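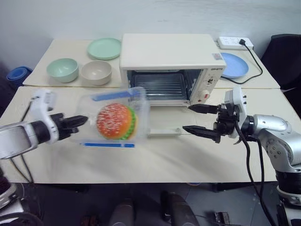 Awuor Mwakyusa objects to the word "reusable" on the grounds that it describes an intention. A takeout container becomes reusable, in her view, when it has been returned, washed, dried, inspected and filled a second time, and until then it is a heavy disposable with a deposit on it.

The Skadside scheme has been running long enough for her to hold firm opinions on this. It supplies 24 restaurants and lunch counters with lidded polypropylene containers, charges customers a refundable deposit, and collects the returns from drop points for washing at a single site. Mwakyusa manages the washing. She agreed to two conversations, the first by phone, and asked that most of it be spent on drying.

"Washing is a solved problem," she said. "You have a commercial machine, you have detergent, you have a final rinse hot enough to sanitize. Glass and china come out of that machine and dry themselves in a couple of minutes. Plastic does not."

The reason is thermal. A ceramic plate leaves the final rinse holding enough heat to evaporate the film of water on its surface. A thin plastic wall stores very little heat and gives it up at once, and water beads on it where it would sheet on glass. Rinse aid helps with the beading. It does nothing about the stored heat. A container stacked damp will stay damp overnight, and a damp stack fails inspection in the morning.

The scheme's first dryer was a blower tunnel bought used from MacDonald, a supplier of catering equipment. It handled flat lids well and deep bases badly. Water collected in the rim channel, on the underside, and the air passed over it. The crew now loads bases at an angle in racks bent for the purpose, and the tunnel speed has been cut by half.

"Everyone wants to talk about the return rate," Mwakyusa said. "The return rate is fine. I was losing more hours to rim channels."

Lids are the other cost. The base of the current model is rated by its maker, Zasport, for 578 wash cycles, a number Mwakyusa treats as a laboratory result. The lid carries no separate rating. In service the hinge line whitens first, then cracks, and most lids are pulled at 40 cycles or a little after. She would prefer a lid with no hinge at all, and has asked for samples.

Staining is handled by a written rule. Tomato and turmeric color the plastic without affecting its safety, but restaurants send stained bases back unfilled. Anything darker than the printed reference card goes to a separate stream for kitchens that use the containers internally, for chopped onion and the like. Scratches are judged by fingernail: if the nail catches, the base is withdrawn and ground up. 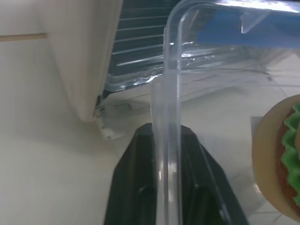
DROSETIER, Wednesday, September 24, 2025 - The second conversation took place at the depot where the scheme rents overflow storage, and Kendra Desjardins joined it. She keeps the accounts for the scheme and had brought the loss figures.

Loss currently stands at 4 percent per trip. Desjardins explained that this sounds small and has a large effect, as it sets an average life of 25 trips per container whatever the wash rating says. "The cycle rating matters to the lab," she said. "We run out of container long before we run out of cycles."

I asked whether that made a cheaper, lighter base the sensible purchase. Desjardins thought it probably did. Mwakyusa disagreed. A thinner wall dries worse, she said, and warps in the rack, and a warped base leaks at one corner even with a new lid on it. The two of them had clearly had this argument before, and it went on for some time with reference to a spreadsheet.

They do agree on the deposit. It was set low at launch to keep restaurants from objecting, and both would like it raised. Desjardins expects returns to improve at the hospital and the rail station, where people buy lunch and leave town with it. Mwakyusa expects them to come back dirtier, having sat in a car for a week. Dried rice starch needs a presoak, and the presoak sink is already the slowest point in the building.

A decision on the deposit is due in November, along with the Zasport lid samples. Mwakyusa plans to run those through the tunnel empty first, then with water standing in the rims.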